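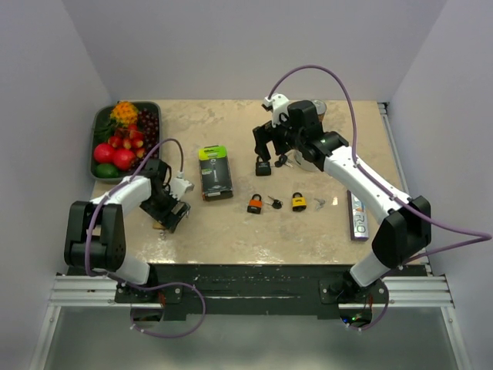 11 May 2024

I spent most of this week on the part of the planner that decides which arm goes first. It used to be a fixed rule: the left arm picks, the right arm waits until the left one is back on its own side. It was safe and very slow.

The new version plans both arms at once. Each trajectory is cut into short segments, and before a segment is released it gets checked against everything the other arm has already reserved. If there is a conflict, the later request is held for 20 ms and tried again. After 50 tries it gives up and replans from the current pose.

I had the wrist shape wrong for a long time. The collision model came from the CAD files, and those don't include the cables. The cables arch up over the grippers, so two wrists that clear each other on paper can still snag. Tassanee Thammasiri suggested putting a fat capsule over each wrist and leaving it at that. I did, and lost some reach near the middle of the table. I can live with it for now.

Matching locks to keys is a separate problem. Perception gives me a list of padlocks and a list of key sets, and I was pairing each lock with the nearest keys. That works when every set lies next to its own lock. It goes wrong when a gripper covers most of a lock, because the detector puts the center on whatever part is still showing. I now keep the last clear position for 3 seconds and only replace it when the new mask is close to the old size.

I ran 321 plans in simulation overnight with the new code. None of them deadlocked. A few took a silly long way around, always with the right arm, and I think the joint weights are to blame.

Still to do: move the config out of Jaseven, where it has been since December, and write a proper test for the hold-and-retry loop. Po-yen Tai has asked twice for the test, so I'll start there on Monday.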